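Claseo 사업 중간 진행 보고 (11월)

수신: Nostholm 지원사업 담당 Bronwyn Faulkner
작성: Vasylyna Karpenko

1. 보고 범위
본 보고는 Tawhiri 지역 식물섬유 바구니류의 보존 처리 및 목록화 작업의 진척 현황을 다룬다. 예산 집행 내역은 별도 서식으로 제출하였다.

2. 목록화
대상 80점 가운데 62점의 기록이 완료되었다. 항목별로 직조 방식, 테두리 마감, 섬유 종류, 손상 위치, 이전 수리 흔적을 기입한다. 섬유 종류를 육안으로 확정할 수 없는 경우에는 '미상'으로 두고 현미경 검사 대상으로 분류한다. 현재 미상 항목은 9점이며, 대부분 표면에 후대의 도료가 남아 있어 시료 채취 위치를 다시 정해야 한다.
Delwyn Bolger가 작성한 용어집 초안은 내부 검토를 마쳤다. '테두리'와 '가장자리 보강'이 혼용되던 문제는 전자로 통일하였고, 기존 기록도 같은 기준으로 수정 중이다.

3. 보존 환경
수장고 상대습도는 기준 범위 안에서 유지되었다. 다만 북측 선반은 외벽에 접해 야간 변동 폭이 다른 구역보다 크다. 해당 선반의 유물은 중앙 구역으로 옮겼으며, 단열재 보강 견적을 Cester에 요청하였다. 견적서는 아직 접수되지 않았다.
해충 모니터링용 트랩은 전량 교체하였다. 교체 전 트랩에서 수시렁이 유충이 확인된 구역은 격리 후 저온 처리를 실시하였고, 후속 점검을 계속한다.

4. 보존 처리
구조적 손상이 있는 유물부터 처리하고 있다. 건식 세척을 우선 적용하며, 가습 성형은 섬유 시험 결과가 확보된 유물에 한정한다. 끊어진 날대는 일본 종이를 꼬아 만든 보강재와 밀 전분풀로 연결한다. Rawiri Cartwright가 처리 전후 상태 기록을 담당한다.

5. 참고 도판
용어집의 '직사각형 바구니' 항목과 관련된 도판은 다음과 같다.
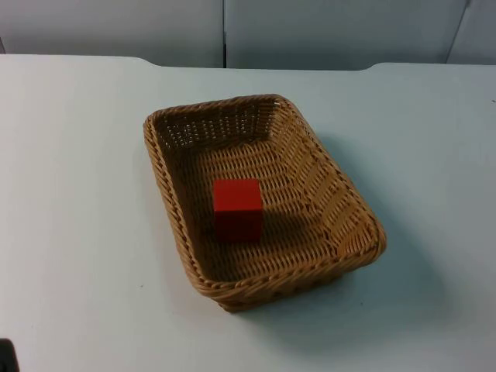 흰 상판 위의 직사각형 바구니. 굵은 테두리가 꼬임 형태로 둘러져 있다.
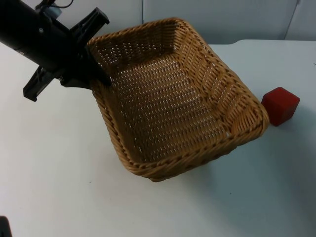

6. 지연 사항 및 향후 계획
현미경 검사 일정이 당초 계획보다 5주 늦어졌다. 외부 장비 사용 순번이 밀린 데 따른 것으로, 목록화 완료 시점에는 영향이 없으나 일부 가습 성형 작업은 다음 분기로 넘어간다. 일정 변경안은 Shona Pearce의 확인을 거쳐 제출한다.
다음 분기에는 잔여 유물의 기록, 용어집 확정본 배포, 북측 선반 보강 공사 발주를 진행한다. 공사비가 승인된 시설비 항목을 초과할 경우 항목 간 전용 승인을 별도로 신청할 예정이다.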